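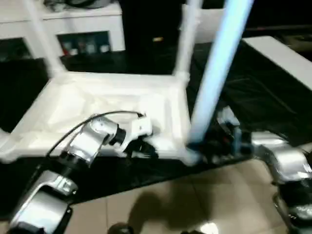

The white stool, tipped or on its side.

The Stool from Flestden

My aunt left me the stool and nothing else. It came from the hardware store in Flestden, the one that closed, and she had paid 4 dollars for it in July of some year before I was born. The lawyer's office on Pathak Street gave me a form to sign. I signed it and took the stool home on the bus.

It was plastic, white, with a square seat. I turned it over on the table to see how bad it was. One leg had always been loose. She used to fold a piece of cardboard under it, and when the cardboard wore flat she folded another. I had sat on that stool every summer until I was 7, shelling peas, and I had learned to lean a little to the left.

I cleaned it with dish soap. Then I cleaned the table, and after that I started on the rest of the place, which I had not planned to do. 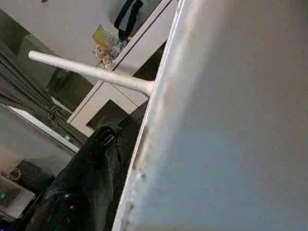 By evening I had worked my way along the wall as far as the corner. There were scuffs I had stopped noticing. Some came off with a damp rag and some did not. I wiped out the open shelves and put back only the things I used – four plates, the radio, a jar of buttons from Wilholm that had been my mother's.

My neighbor knocked and asked if I was moving out. I said no. She looked past me at the stool and said her sister had thrown one out just like it. She said a new one was 80 cents more than a sandwich at Sonier's. I told her I would think about it.

When she had gone I set the stool on the floor and sat down. It tipped. I got up, cut a square from a cereal box, folded it twice and pushed it under the leg. Then I sat down again and ate my supper with the plate on my knees, leaning a little to the left anyway.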